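Folding room tips from a shop that got a machine

I've been folding other people's laundry at Usetti for long enough that my hands do it while my head is somewhere else. Then in October the Zorkus went in - a folding line as long as a delivery van - and all of us on the floor had to learn a few new habits. I promised my sister-in-law I'd write some of them down, and plenty work fine at home with no machine at all.

Sort by stretch, then by color. The Zorkus does flat things beautifully. Sheets, pillowcases, bath towels, tea towels, all day long. Anything with elastic, a ribbed cuff or a gathered sleeve gives it fits, so we pull those out before they ever get near the belt. At home I do the same now. Flat stuff in one heap, stretchy stuff in another, and the flat heap gets done first while I still have some patience.

Pick up a sleeve by the cuff. The knit is the sturdiest bit to hold, and the rest of the sleeve hangs down from it and mostly straightens itself out. Grab it halfway up and you get a bunch of cloth in your fist and a crease you'll be smoothing out later. Give it one small shake (a small one! you're not beating a rug) and lay it down.

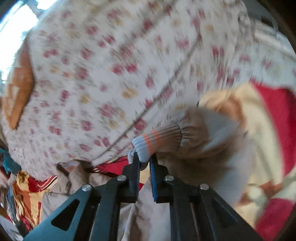

Did the folding line cut anybody's hours?

Hours stayed where they were, but the jobs moved around. Two of us feed the belt, one catches at the far end, and the rest do sleeves, quilts, baby things and repairs. I used to fold towels until lunch and now I hardly touch one. I miss it a little, to be truthful. It was restful.

Swap places before you're sore. Feeding is easy work but it's the same reach over and over, and the first week my right shoulder let me know about it. We trade spots every 400 pieces, going by the counter on the side of the Zorkus. If you're doing a big load at home, switch sides of the bed halfway through. Same idea.

Check pockets by squeezing, and do it before the wash and again after. A machine won't feel a lip balm. We had one go through the belt and it took us the whole afternoon and most of a bottle of Briltberg spot cleaner to get the rollers decent again. For wax or lip balm on cotton, scrape off what you can with a dull knife, dab on the cleaner, leave it 10 minutes, then wash as warm as the label lets you.

Quilts want two people or one wall. I pin one edge against the wall with my hip and walk the other edge up to meet it. The Arancibia fellow who services the line told me there's an attachment for quilts. I said I'd believe it when I saw it do a king size with lumpy batting.

Keep a basket for the odd ones. Ours holds whatever the line spits back out - usually a fitted sheet or something with ties - and we clear it before we go home so it never turns into tomorrow's problem. Mine at home is not doing as well, it's mostly socks.

Next time, fitted sheets, if I can work out how to explain the corners.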